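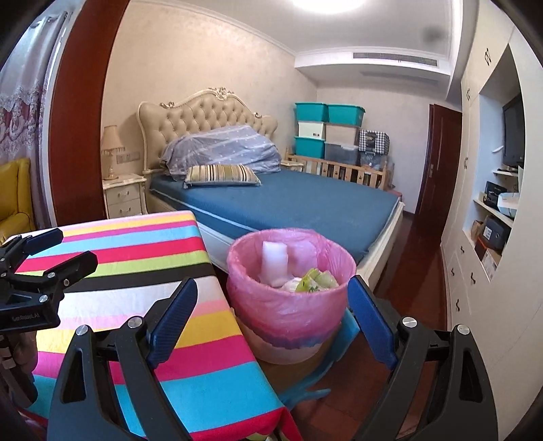

Progress report to the Lucero Fund
Brostness House guest rooms, second period
Prepared by Valentina Acuña

The short version is that we are on schedule, the bedrooms are coming together faster than I dared to put in the application, and I'm really pleased with how they feel to walk into now. Details follow in the order of your reporting form.

1. Bedrooms

The biggest change since my last report is the beds. You'll remember we had planned to buy plain metal frames, and then the Dalier guesthouse closed and offered us its furniture for the cost of moving it. We said yes the same afternoon! So families staying with us now get a tall cream headboard, button-tufted, with a carved floral crest at the top, and I can't tell you how much people like it. One little girl asked if a queen had slept there.

The upstairs room with the reddish-brown floor was the first to be finished. The bed has its teal-blue fitted sheet, and the gray-lavender cover with the white dots is the one guests keep asking to have back on a second stay. We bought two sets of bedding for every room so that one can be in the wash. A third set would be better in winter, when drying takes forever, and I've put that in the request at the end.

2. Tables and small things

Each bedroom has a table now. I had left tablecloths out of the budget completely and was going to do without, but the bare tops looked sad, so I went to the Friday market and came back with striped cloth — yellow, magenta, lime green, turquoise, all of it at once. It's loud. It also hides a felt-tip mark very well, and it goes through a hot wash without complaint. Cost was 95 dollars for the lot, taken from the sundries line.

Waste bins were a sore point in the first period. Guests were carrying diapers and food wrappers down two flights to the kitchen, or leaving them on the windowsill. We now keep a lined bin in every bedroom, beside the table, and the liners get changed with the morning round. The pink liners are the ones that fit our round bins with enough left over to fold down over the rim. The cheaper clear ones kept slipping in.

3. Cleaning routine

The morning round starts at 9:30 and goes bins, bed, table, floor. We tried floor first for a while and ended up doing it twice. The glossy floor shows every footprint, so whoever does the room works backward toward the door.

4. Money

Moving the Dalier furniture: 553 dollars
Bedding, two sets per room: 600 dollars
Table cloths: 95 dollars
Bins and liners: 200 dollars

The moving bill was higher than the quote from Arkex because the headboards wouldn't turn on the stairs and had to go up a second way. I have the revised invoice if you need it.

5. Next period

Curtains for the back rooms, reading lamps, and the third set of bedding if you agree to it. I'd like to have everything in by July. Please come and see the rooms before then — any morning after the round is good.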